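关于我们：Trernidbridge 食物认知与厨房操作教室

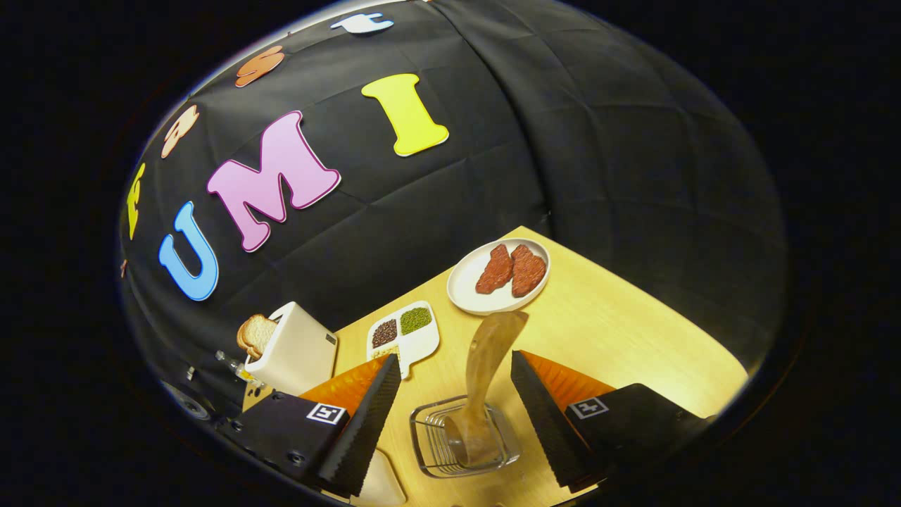

一、机构概况

Trernidbridge 是一家面向儿童及成年初学者的厨房操作教学机构，课程内容限于食材辨识、分拣、称量、基础加热和餐后整理，不涉及烹饪比赛和职业资格培训。机构现有桌面练习单元24个，教学负责人为 Doğukan Tuncer，教材编写与用具管理由同一教研组承担。

机构前身是 Yazıcı 社区中心的周末厨房课，当时只有一张长桌和一台烤箱。迁入现址后，课程拆分为桌面练习和灶台练习两部分，前者不使用明火，后者须在完成前者后报名。

二、桌面练习单元

每个单元由桌面、背景布、字母和练习用具组成。桌面为浅色木质，表面呈暖黄色调。桌后挂黑色布料，布上固定彩色泡沫字母，颜色包括天蓝、粉红、亮黄、橙色等，其中部分字母带白边。字母供低龄班拼读食材名称使用，高龄班沿用同一背景，不另行更换。

白色器皿为统一配置。选用白色的理由是便于比较食材颜色：红肉的深浅、豆粒的色差、面包表面的焦化程度，在白底上较易判断。

三、教学用具与食材

1. 圆盘。白色，盘沿凸起，用于盛放块状食材。肉类辨识课中，盘内并排放两块形似牛排的红色生肉，一块颜色较深、略长，另一块稍浅。学员据此填写颜色、形状和纹理三栏记录。

2. 分格盘。白色，内分数格，用于豆类和谷物的分拣。绿豆单占一格，相邻一格为深红褐色颗粒，另有一格盛放浅色内容物。分拣练习的评分项为混入率和遗撒数，用时只作登记，不计分。

3. 烤面包机。白色，箱形圆角，顶部开槽。练习内容为放入、取出和焦化程度对照，参考标准为边皮呈金黄褐色。取出前须先断电，面包高出槽口的部分可直接夹取，不得将金属餐具伸入槽内。

生肉与即食食品同桌时，须分别使用夹具，触碰生肉后洗手再进行下一项。此项规定适用于全部班级，旁听家长同样遵守。

四、课程结构

基础课共24课时，分为四个模块：

食材辨识：肉类、豆类、面包及谷物制品的外观特征与存放要求。
分拣与称量：分格盘的使用，电子秤归零，容器去皮。
早餐台：烤面包机的操作，摆盘顺序，桌面分区。
整理：器皿归位，桌面擦拭，剩余干豆封装，字母取下后按颜色入袋。

早餐台模块采用 Grirkus 操作卡，每张卡对应一个动作，正面为步骤，背面为常见错误。操作卡现行版本共205张，每年9月修订一次，旧卡由教研组收回。

五、用具管理

器皿、电器和字母均有编号，登记于 Flindulard 库存表，目前在册1621件。每次下课前由当班教师核对本桌清单，缺件当日补登。字母背面的粘扣磨损较快，松动者停用并更换，不作二次粘补。

干豆用密封罐保存，课堂用过的干豆仅限分拣练习，不再食用。生肉当日领取，课后不回库。烤面包机的接屑盘每日清空，电源线每月检查一次。

六、报名与参观

基础课每期开班前接受预约参观，参观时间为上午10时至11时30分。参观者可在空闲单元试做一次豆类分拣，不提供生肉和加热类练习。对豆类、麸质过敏的学员，请在报名表第二页注明，教研组将调整该学员的食材配置，课时安排不变。

团体报名以班级为单位，由学校或社区机构统一提交名单。教材和操作卡不单独出售，完成基础课的学员可申请借阅，借期两周。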